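CHAPTER 7
Provisioning the Town: Markets, Gardens, and the Sale of Fresh Food

Key terms: charter, toll, forestalling, market garden, assize, perishable goods, hinterland

7.1 The Problem of Fresh Food

The preceding chapter dealt with grain, which could be stored for long periods and moved over considerable distances by water. Fresh produce placed different demands on a town. Leaf vegetables lost their value within a day or two of cutting, soft fruit bruised in the cart, and milk soured before it could travel far. A town that could buy its wheat from a distant port still had to obtain its cabbages from the fields it could see from its own walls.

For this reason historians have come to treat the supply of vegetables as a separate branch of urban history. The records are thinner than those for grain. Gardeners kept few accounts, and much of what they grew was eaten by their own households or exchanged with neighbors. What survives was written down mainly by people who wished to tax, inspect, or restrain the trade.

The port of Skurness will serve as the main case in this chapter. Its market rolls were edited by Griet Wouters, and the translations given in the chapter follow her text except where noted.

7.2 The Skurness Charters

Three documents set the terms of the Skurness market. The first, granted in 1156, gave the townspeople the right to hold a weekly market and to collect tolls on goods brought through the north gate. It says nothing of vegetables. Kvido Havlíček has argued that the omission shows garden produce to have been exempt from toll, although the charter is equally silent on eggs and firewood, both of which were certainly taxed a generation later.

The second charter, of 1219, is longer and more particular. It assigns the sellers of "herbs and roots" a place along the churchyard wall, forbids them to begin trading before the morning bell, and sets a fine for forestalling. Forestalling was the practice of meeting country sellers on the road, buying their goods cheaply, and offering them again in the market at a higher price. Fines for the offense appear in the court rolls in nearly every year for which the rolls survive, and the same family names recur so often that the fine may have worked in practice as a kind of license.

The third document, the market ordinance of 1284, moved the sellers from the churchyard wall to a paved square near the harbor. It also introduced inspection. Two wardens were chosen each January and were empowered to seize produce that was rotten, wetted to increase its weight, or packed with the best pieces on top. The annual fair, which opened on 27th July, fell outside their authority and was supervised by the owners of the fairground.

7.3 Gardens Inside and Outside the Walls

Early Skurness contained a good deal of open ground. Plots behind the houses of Hanrahan Street ran back as far as the town ditch and were planted with onions, leeks, beans, and kale. As the population grew, these plots were divided and built upon, and vegetable growing moved outward to the low, damp land beyond the walls. The new growers rented their ground, sold most of what they raised, and bought manure from the town stables. They may fairly be called market gardeners.

The relation between town and garden was therefore an exchange in both directions. Carts that carried vegetables in at dawn carried stable waste out at noon. Where that exchange was interrupted, as it was during the long dispute over the Mirnivik bridge, both sides complained to the council within weeks.

7.4 What Counted as a Vegetable

Modern readers should take care with the vocabulary of the sources. The clerks used "herbs" for almost any plant eaten for its leaves and "roots" for whatever was dug. Neither word matches a botanical class, and the modern kitchen is no more consistent. Cucumbers, squash, tomatoes, and eggplants are fruits in the botanical sense, since each develops from a flower and contains seeds, yet all are commonly sold and cooked as vegetables.

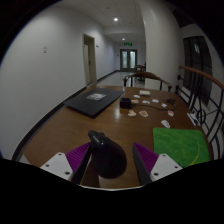

A toll clerk had to settle such questions by custom. At Skurness, gourds were charged at the rate for roots, peas in the pod at the rate for herbs, and dried peas at the rate for grain. The full schedule of rates is reprinted in Appendix B, and Section 7.5 examines how it was applied at the harbor square.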